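5 min read

The Clakton Home and Kitchen Fair, or how I spent a day looking at worktops

I went to the Clakton Home and Kitchen Fair because my sister-in-law had a spare ticket and I had a kitchen with a hole in it. The hole is where the cooker used to be. We have been frying eggs on a camping stove since June, and the children have begun to speak of the oven the way people speak of a dead uncle.

The fair is held in the old bus depot, which has been painted white inside and still smells of buses. Parking is 400 yards away on the other side of a dual carriageway. There is a footbridge. There is also a sign for the footbridge, pointing at a hedge.

Inside you are given a tote bag, and then at every stand you are given another tote bag. By eleven I had one full of leaflets and four full of tote bags. Funmilayo, whose ticket it was, had refused all of them and was walking about with her hands in her pockets like a woman who has been to a fair before.

We started with taps. I had not known there was so much to say about taps. The man on the Amaral stand talked for a good while about one that gives you boiling water, and when I asked what it cost he told me about the finish. I asked again and he told me about the guarantee. Garba, who had come along to carry things, found the price on the back of the leaflet and had to go and look at a bench.

Worktops take up the whole of the far end. You can have wood, which you must oil, or stone, which you must seal, or something made of ground-up stone and glue, which you may apparently ignore for the rest of your life. Every firm has a big screen showing kitchens in which no one has ever made toast. We stood in front of these for longer than I would like to admit. I went in wanting something pale and sensible and within half an hour I was having strong feelings about dark marble.
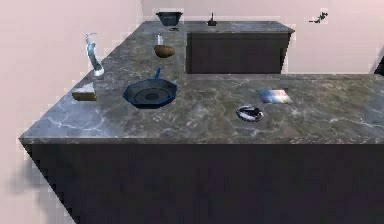
Funmilayo's view is that a dark worktop shows every crumb and a pale one shows every cup of tea, so you may as well choose by which you drop more of. We are a crumb family. I wrote this down.

The talks were upstairs. Ekaette Wike did forty minutes on planning a small kitchen and was by some way the best thing in the building. Her main point was that you should stand in your kitchen and pretend to make dinner before you buy anything. She made a man from the front row do it on the stage, with tape on the floor for the cupboards, and he walked through the fridge three times. She also said that most of us own too many pans and that we know which ones. I thought of the fish kettle and looked at the floor.

After her came a talk on lighting by someone from Plernason, with the lights off so we could see the slides. I can't tell you much about it. I woke up for the clapping.

Lunch was a baked potato from a van in the yard. The queue had roughly 60 people in it and one potato oven, and the woman in front of me said, quite calmly, that she had a perfectly good kitchen at home. She had come for the day out. She comes every year, has never bought so much as a spatula, and rates the potatoes above last time's.

In the afternoon I priced up the actual hole. Flimgate make a freestanding cooker that would fit with a little to spare, and Folasade on their stand was the only person all day who asked me what I cook. I said eggs. She took this well and talked me down from the model with six rings to the one with four, then gave me £100 off for ordering on the day. It should come in three weeks. I have not told the children in case it is four.

Tickets are £8 on the door and under-twelves go free, though I can't think what you would do with one once you were in. Wear flat shoes. The 81 bus stops right outside and would have spared us the hedge, as Garba pointed out, from the footbridge, in the rain, holding the tote bags.

Words by Zuweira Ankrah | Contact | © 2021 | Back to top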